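Call for participants: teleoperators and task raters, household chores study

Last updated: 28 December 2018

Mindent is recruiting participants for a study of whether two-armed machines can do ordinary household chores to a standard that a paying customer would accept. The work covers laundry handling, counter clearing and light tidying. It runs in simulation first. A smaller set of tasks moves to hardware in May.

The short answer to the research question, as of this posting, is "partly." Rigid objects with known shapes are handled well enough to be boring. Cloth is the open problem. A shirt has no fixed shape, it hides its own edges, and a grasp that is off by the width of a finger picks up two layers where one was wanted. Our current controller, Gellgate, completes simple pick-and-place tasks without help but still hands most garment tasks back to a human operator. We need more operators, and we need people who can judge the results without being impressed by them.

Two roles are open.

Teleoperator (34 places). You will drive both arms of a simulated robot through assigned chores using a headset and a pair of hand controllers. Sessions last two hours including breaks. Each session contains a block of garment tasks and a block of mixed kitchen tasks. You will be asked to work at the pace you would use at home. Failed attempts are kept and scored like any others, so do not restart a task unless the session lead tells you to.

Task rater (5 places). You will watch recorded attempts, by operators and by Gellgate, and score each one against a written rubric. Raters are not told which is which. Experience in a laundry, hotel housekeeping, garment retail or professional cleaning is strongly preferred — we have enough engineers already.
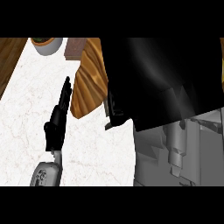 Simulated garment task on the marble countertop, with orange and black cloth.

The simulated scenes put cloth next to ordinary household items such as potted plants, and the counter surface changes from task to task. Cloth physics is approximate. Operators with sewing or laundry experience sometimes find that the fabric behaves too stiffly; please report this in the session form and carry on.

Requirements for both roles:

Age 18 or over, able to attend in person at the Hutapea building
Normal or corrected vision
Able to read written instructions in English
No prior robotics experience needed

Teleoperators must also be able to use both hands independently and to tolerate a headset for 20 minutes at a time. Anyone with a history of severe motion sickness should apply for the rater role.

The existing data set holds 2,248 scored attempts, of which 2,018 were made by human operators. The balance is what we intend to correct, and new operator sessions will concentrate on the garment tasks that Gellgate hands back.

Payment is hourly and covers training time. Travel is reimbursed against receipts. You may withdraw at any point and will be paid for the hours completed.

To apply, send a one-page summary of relevant work to Gunvor Hellström, study coordinator, and state which role you want. Questions about the headset or controllers go to Ikhsan Yeoh. Rater applicants will be sent a short trial scoring exercise before a decision is made.

Related postings
Simulation engineer, deformable objects (Mindent)
Shelf restocking trial: store staff wanted
Rubric for garment folding, second revision
Part-time lab technician, Hutapea building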